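2021-03-30
Workshop notebook, small bench

Spent most of the morning on the bench layout, which I have been putting off since we moved the paint shelves, and I am glad I finally got to it. The old pencil lines had worn away so badly that I was measuring everything fresh each time, and I suspect that is how the second Pernness sample ended up glued a hair crooked (sorry, Vilhjálmur!).

Wiped the top down with the mild cleaner and let it sit while I had coffee and read through the Talton order. They want 100 of the small tags by April, and we have cardstock for some 630, so no worries there. The Vendia sheets are still on the high shelf if anyone is looking for them – I moved them back after the leak.

Then out came the blue painter's tape. I did think about a proper scribed line, but tape peels up when we change our minds, and we always do change our minds. I laid one strip down the bench and one across it, and pressed the overlap with my thumb until it felt flat.

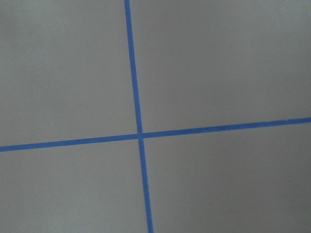 Photo: Vilhjálmur Ladefoged

Four areas, none of them the same size, and that suits me fine, as the big trays need more room than the cutting does. The gray shows the blue up nicely, even for my eyes late in the day. A few spots along the edges are a little ragged where I tore or pressed it carelessly, so please measure from the crossing and leave the edges alone.

Still to do: label the areas, find the good steel ruler, and ask Lazarević whether they can send a wider roll.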